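Hand-held gripper keeps dropping out mid-session – power side or cable side?

Posted by skirkby_lc

Hello all, and happy new year to anyone I haven't said it to yet. I'm Lai-ching Chung, I look after the hand-held gripper kit in our group, and I've been reading along for a long time without posting much, so forgive me if I ramble (I will ramble).

We have one hand-held gripper with a wide camera on it, a small screen unit that shows the recording state, a battery pack, and the usual pile of cables. It worked beautifully through the fall. Then in September we moved the bench setup to a meeting room, and ever since then the screen unit will restart in the middle of a session. No pattern I can find. One day it ran 222 clips without a hiccup, and the next morning it quit on the third one.

So far I have swapped the battery pack, reseated everything, and reflashed the Flarix board. The log from the last bad day has 2,388 lines in it and the only thing that looks odd is a voltage warning a second or two before each restart. Where would you look next?

flarix_hoyin

Hi Lai-ching, lovely to see you posting! I'd go straight to the cables. A voltage warning just before a restart is nearly always a plug that has worked itself a little loose, and on a hand-held unit everything gets tugged all day long. Do you have any strain relief where the lead goes into the grip? We used to have none at all, and I spent two very sad weeks blaming the firmware.

– Ho-yin

Teodoro C.

I'm going to disagree with Ho-yin, in a friendly way. If the plug were loose you'd see the voltage fall off a cliff, and a warning a full second or two ahead sounds more like a slow sag to me. How long is the supply lead? Ours was 300 cm of very thin cable that somebody had picked for being nice and flexible, and under load the drop was enough to trip the board. We went to an 80 cm lead of a heavier gauge and haven't had a restart yet. I know it's a pain to have the pack so close to your elbow, but I'd take that over losing clips.

flarix_hoyin

Well, maybe! But a plug with worn contacts can sag slowly too, I've seen it do that on the meter. Let's not make her buy new cable before she has wiggled the old one :)

Shuk-fan Lau

Could both of you be right? Before changing anything I'd put the whole lot out on a table, follow each cable from end to end, and put a tag on both ends. It sounds fussy, but when I did this with our Chow unit I found an adapter feeding two things at once, and I had walked past it every day for months. Lai-ching, how is yours laid out?

skirkby_lc

Thank you all so much, this is exactly the kind of help I was hoping for. Shuk-fan, your message made me blush a bit – we have never tagged a thing. Today, January 20, 2025, we got everything onto the table and began tracing, with the gripper running.

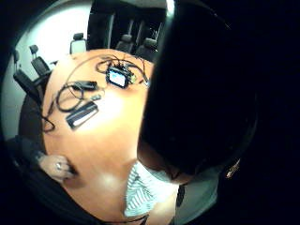

RE: Hand-held gripper keeps dropping out mid-session – power side or cable side?

Custódio F.

Oh, I know that tangle, we've had its cousin living on our bench! I'd uncoil the black cables by the adapter first and lay them out in long easy curves. Then look hard at the strand that hangs over the edge of the table. Anything that hangs gets caught on a chair arm or a knee sooner or later, and all of that pull ends up at the plug. A bit of hook-and-loop tape on the tabletop would do it.

After that, put a cheap inline meter between the pack and the adapter and leave it there for a whole session. If the reading drifts down under load, Teodoro wins. If it jumps when you touch a plug, Ho-yin does.

Teodoro C.

Happy with that test. I'd still shorten the lead whatever the meter says.

flarix_hoyin

Of course you would, my friend.

skirkby_lc

The meter is ordered, and Shuk-fan's tags are going on tomorrow with a fat marker so I can read them without my glasses. I'll come back with the readings once I've had one good long session on it. Does anyone know if the Skededley clamps fit a thicker cable, or will I have to print something?

Related topics
Flarix board: what does the amber light mean at startup?
Gripper fingers wearing unevenly on one side
Printing your own strain relief, files inside
Skededley clamps, old style and new style
How often do you recalibrate after a lens swap?

This forum uses cookies to keep you signed in and remember your settings. By continuing to browse you agree to their use.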